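### 4.2 Handlebar clamp stiffness and rider-reported arm fatigue

The second part of the study looked at whether the mounting of the handlebar changes how tired a rider's forearms feel after a long session on rough ground. Riders often say that a rubber-mounted bar is easier on the hands. The workshop literature repeats this, but most of it gives no measurements, and the few bench tests we found used a bare clamp with no fork behind it.

We compared two mounts. The first was a solid mount machined in one piece with the upper clamp. The second was a mount from Ovier with a replaceable elastomer block under each bar holder. Both were fitted to the same motorcycle with the same bar, grips and tires, and the fork settings were left alone between runs. Clamp bolts were tightened to the value in the service manual and checked again after each session. On the Ovier mount the bolts had lost a little torque after the first session, so they were retightened before any further data were taken.

Riding took place on the practice loop at Drastwood, a sandy course with a hardpack section near the start. Each rider completed the loop on both mounts, in an order drawn by lot. Riders were not told which mount was fitted, and a foam bar pad covered the parts. Several of them guessed correctly anyway, as a rubber-mounted bar can be felt to move when the rider pulls on it at a standstill. We return to this in Section 5.

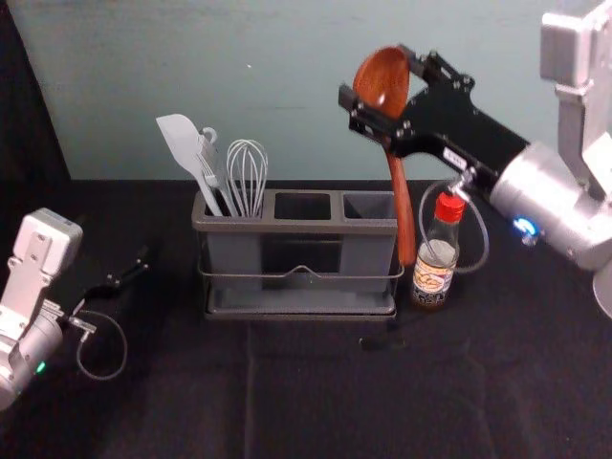 Vibration was recorded with an accelerometer taped to the bar just inside the left grip. A second sensor was fixed to the upper clamp so that the difference between the two could be used as a measure of what the mount itself absorbed. In total 286 laps were recorded. Of these, 88 were left out of the analysis, mostly where the tape on the bar sensor had worked loose in the sand section. Removing them did not change the direction of any result.

After each run the riders rated the fatigue in each forearm on a printed scale. Grip strength was measured with a hand dynamometer before the run and again as soon as the gloves were off. Wim Brouwer took all of the grip readings, which avoided differences in how the device was handed over and held.

The elastomer mount lowered high-frequency vibration at the bar on the hardpack section. In the sand the two mounts could not be told apart. Fatigue ratings were lower with the elastomer mount, but the loss of grip strength was much the same for both. Figure 2 plots the ratings against the drop in grip strength for each rider.

One explanation is that riders judge fatigue partly by tingling in the fingers, which is linked to vibration, while grip strength depends more on how hard they have been holding on. Malik and Berhe reached a similar view in their work on enduro riders, although they used a softer block and a longer course. Our data do not settle the matter. A test with several grades of elastomer on the same loop would be needed, and the Bustutero track has been booked for this in December.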